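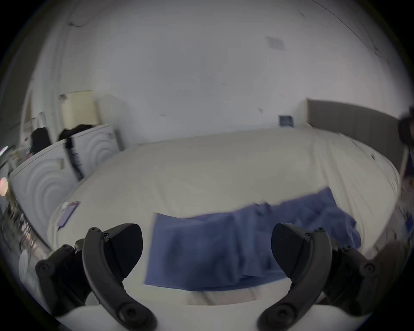

Blue cloth on an off-white sheet

Search this site
Search

Clastach Paint Record: data card and README

Tagged: Miniatures / Painting / Reference data

Summary

The Clastach Paint Record is a table of colour schemes used on small-scale tabletop figures. It holds 303 entries covering 118 separate figures, supplied by 26 painters. Each entry records how a single area of a figure (a cloak, a breastplate, a face, a base rim) was painted, in what order, and with what result under ordinary room light.

The record was set up to settle a practical difficulty. Members of the Julness Miniatures Society share a number of warbands, and a warband begun by one painter is often finished by another. Matching an existing scheme from memory or from a photograph proved unreliable, particularly for reds and for weathered metal. A written record, kept in the same form for every figure, has replaced the loose notes that were previously kept in the lids of carrying cases.

The table may be read on its own or alongside the Brondau campaign book, for which most of the figures were painted. No knowledge of the campaign is needed to use it.

Contents of the folder

The folder contains the main table (schemes.csv), a list of figures (figures.csv), a glossary of terms (terms.txt) and the present file. The main table and the list of figures are joined by the figure code. Both are saved as plain text with commas between the fields and with British spelling in all free text. Paint names containing a comma are placed in double quotation marks.

Older versions are kept in a folder named "superseded" and should not be used for matching. They are retained so that notes written against an earlier entry can still be followed.

Fields in the main table

The main table has 13 fields, in the order given.

entry_code – the unique code for the entry
figure_code – the code of the figure, as given in figures.csv
area – the part of the figure to which the entry applies
primer – the colour of the primer, and whether it was sprayed or brushed
base_coat – the first opaque colour
shade – any wash or glaze applied over the base coat
layers – later colours, listed from darkest to lightest
edge – the edge highlight, if one was used
weathering – chipping, rust, dust, soot or mud, with the method
finish – matt, satin or gloss, or a mixture described in words
mix_notes – proportions for any mixed colour, given in parts
confidence – high, medium or low, as judged by the person making the entry
remarks – anything that does not belong elsewhere

An empty field means that the step was left out. The word "unknown" means that the step was carried out but that its details have been lost. The two must be kept apart. In the first version they were treated alike, and several cloaks were repainted without a wash as a consequence.

How the entries were made

Painters completed a paper form for each area as they worked. The forms were then typed up and checked against the finished figure by a second member. Where the form and the figure disagreed, the figure was taken as correct and the disagreement was noted under remarks.

A part of the record was made in a different way. Figures painted before the forms came into use were examined afterwards, and their schemes were worked out by comparing them with painted test strips. These entries are marked "worked back" in the remarks and never carry a confidence higher than medium. Shades and glazes are the least certain part of any such entry, as two thin glazes may look much the same as one strong one.

Proportions are given in parts and were judged by drops from the bottle. Thinning is not recorded unless it changed the result. Painters differ in how much water they use and in how heavily they load a brush, and no attempt has been made to bring these habits into line.
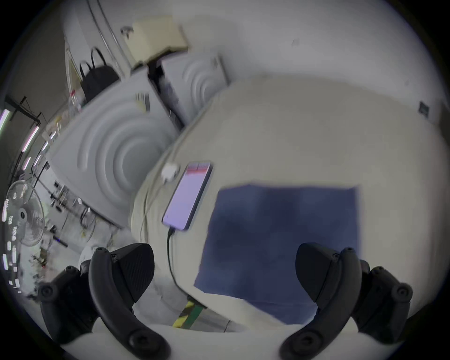
Julness Miniatures Society

Figures covered

The figures are drawn from skirmish-sized warbands and fall into four broad groups: investigators and their staff, hired fighters, cult members, and civilians. Converted figures are included on the same footing as unaltered ones. Where a conversion has changed an area – a replaced arm, a coat built up in putty, a weapon exchanged for another – the change is noted in figures.csv, because filler and putty can take primer differently from plastic or metal.

Large creatures, vehicles and scenery are outside the scope of the record. Bases are included as far as the rim. Ground texture is described only where the pigment on the base has also been used on the boots or hem of the figure.

Figures removed from a warband keep their codes. A code is never used again, even where the figure has been stripped and repainted as a different character. In that case a new code is issued and the former one is given in the remarks.

Colour names

Paint makers withdraw and rename colours from time to time, and a recipe that depends upon a single bottle will not remain useful for long. Every entry therefore carries the maker's own name for the paint followed by a plain description in brackets, such as "dull brick red" or "cold mid grey". The plain descriptions are taken from terms.txt, which should be consulted before a new one is added.

The range referred to as "Lau" in the table is a set of house mixtures made up by the Society and kept in dropper bottles. It is not on sale. The proportions for each Lau colour are listed at the end of terms.txt, and a painter without access to the bottles can prepare a near match from them. Lau bone and Lau oxide appear most often. Batches of Lau oxide made before the present version are slightly browner, and entries that used the earlier batches say so.

Suitable uses

The record is suited to matching an existing figure, to planning a new member of a painted warband, and to comparing methods for a given surface. New painters have also used it as a source of complete schemes, and it serves that purpose tolerably well when the reader begins with entries of high confidence and few layers.

Persons planning a whole warband are advised to sort by base_coat before sorting by figure. Several of the warbands depend upon one muted colour repeated in small amounts across every figure, and this is easily missed when the entries are read one figure at a time.

Uses for which it is not suited

The record should not be used to judge the quality of one paint range against another. The choice of paints reflects what members already owned. It should not be used to estimate how long a figure will take, as times were not recorded.

Exact colour values cannot be taken from the table. No measuring instrument was used, and the plain descriptions are the judgement of the painter and the checking member.

Known faults

Skin is poorly covered. Many figures are hooded or masked, and the entries for faces come from a small number of painters with similar methods. Darker skin tones are represented by too few schemes to be of much help, and further entries would be especially welcome.

Metals are recorded unevenly. Some painters treated all the metal on a figure as one area, while others made separate entries for armour, weapon and fittings. The list of areas in terms.txt now gives guidance on this point, but earlier entries have not been divided.

Varnish was added to the form late. The finish field is "unknown" for many of the older figures. Gloss varnish beneath matt is known to have deepened the blues and greens on certain cloaks, and a match made without it will look chalky by comparison.

A few entries refer to a "test head" or "spare arm". These were trial pieces and are not listed in figures.csv. The references have been left in place for the sake of the mixing notes attached to them.

Adding or correcting an entry

Corrections should be sent on the standard form, quoting the entry code and stating whether the figure itself has been examined. A correction based on a photograph alone will be placed under remarks and will not alter the main fields.

New entries must include at least the primer, the base coat and the finish. Painters are asked to fill in the form at the table, while the bottles are still open, and to write the mix in parts even when the amounts were judged by eye. Abbreviations for paint names are not accepted.

Disagreements about a plain description are settled by holding the figure beside the painted reference card kept with the Lau bottles. The card is viewed in daylight. If two descriptions seem equally fair, the one already in terms.txt is kept.

Terms of use

The table may be copied, altered and passed on for any non-commercial purpose, provided that the Clastach Paint Record is named as the source and that changes are marked. Character names and background text belong to the Brondau campaign book and are not covered by this permission. Photographs of the figures are not distributed with the record.

Changes in the present version

The edge field has been separated from layers. Entries for two cult warbands have been added, and the confidence of all "worked back" entries has been reviewed. Spellings of "grey" and "verdigris" have been made consistent. The file terms.txt now gives the Lau mixtures in full – earlier versions gave only their names.

Last updated: March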